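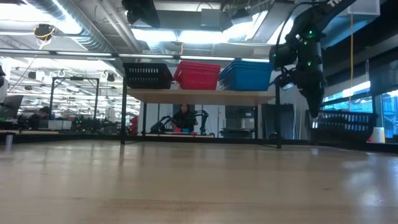 Tabletop Riser Shelf and Small Storage Baskets: Equipment Review
Zumcombe Shared Workrooms, Furnishings and Supplies Office
April 2022

Purpose of this review

The Furnishings and Supplies Office reviews items of furniture and storage before they are approved for purchase by individual workrooms. This review concerns the Havuseo riser shelf, a single wooden board on black metal legs intended to stand on an existing table, and the Valledard small plastic baskets, which were ordered with it in black, red, and blue. The two products are sold separately and are rated separately below.

The shelf was delivered in February and assembled the same day. It has remained in daily use on one of the long wooden tables in the main workroom.

Assembly

The shelf arrives in one flat carton. The hardware bag in our carton held 19 screws and one hex key, and the printed instructions run to a single sheet. One person completed the work in less than an hour, although a second pair of hands is useful when the board is lowered onto the legs. The instruction sheet does not state clearly which face of the board should be uppermost. Staff should check for the drilled holes before tightening anything, as we had to undo four screws and begin that step again.

The legs are supplied with thin pads for the feet. These should be fitted. The tables in the main workroom have a glossy finish that shows every mark, and an earlier riser from another supplier left scratches that are still visible when the ceiling lights are on.

Stability and finish

The shelf does not rock on a level table. It will slide if it is pushed firmly from the side, and workrooms that expect frequent contact should consider fixing it in place. The manufacturer offers a bracket set for this purpose – we did not order it and cannot comment on its quality.

The board is a light wood color and sits well with the existing tables. The black legs are slender and take up little of the surface beneath. Coffee spilled on the board during the second week was wiped away without leaving a stain. The edges of the board are less well finished than the top, and one corner required light sanding.

Use of space

The principal benefit of the riser is that the table remains usable underneath and in front. With three baskets lined up along the board, small items are kept off the working surface and can be reached without leaving the table. The space below the board is open, so that a person at the table can still see across to the workstations beyond. Several members of staff had asked for this in particular, having found the closed hutch units formerly in use too confining.

The height suits a person who is standing. A seated person of average height can reach a basket but cannot easily see what is in it. Labels on the front of each basket are recommended where the shelf will be used mainly from a chair.

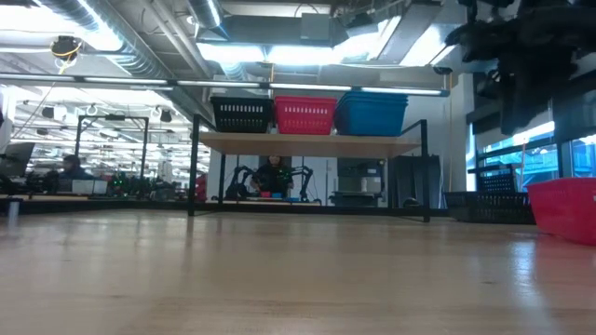
The baskets

The Valledard baskets are light, easily washed, and available in colors strong enough to be told apart from across a large room. Openings in the sides allow some view of the contents and keep the weight down. The same openings make the baskets unsuitable for very small parts, and a liner or a solid tray should be used for screws, clips, and similar items.

Spare baskets may be nested. This is a practical feature in a room with limited cupboard space, and the blue ones in particular were kept this way for much of the review period. Newly delivered baskets grip each other tightly and need a slight twist to separate.

The plastic flexes when a full basket is lifted by one side. No basket has cracked to date. We would nonetheless advise against using them for hand tools or other heavy contents.

Cost and ordering

The shelf was supplied through Ríos at a price of 65 dollars, excluding delivery. Baskets were ordered in packs of 4, each pack being a single color. Workrooms wishing to order either item should quote catalog line 461 on the internal request form and state the colors required. Mixed packs are not available, which is inconvenient for a workroom that needs only one basket of each color.

Ratings

Havuseo riser shelf: approved for general use. The product is sound and simple, with some weakness in the instructions and in the finishing of the edges.

Valledard small baskets: approved for light contents only.

Workrooms that already own the older closed hutch units are not required to replace them. Requests for a longer version of the shelf should be held until the supplier confirms whether it will be offered with a center leg.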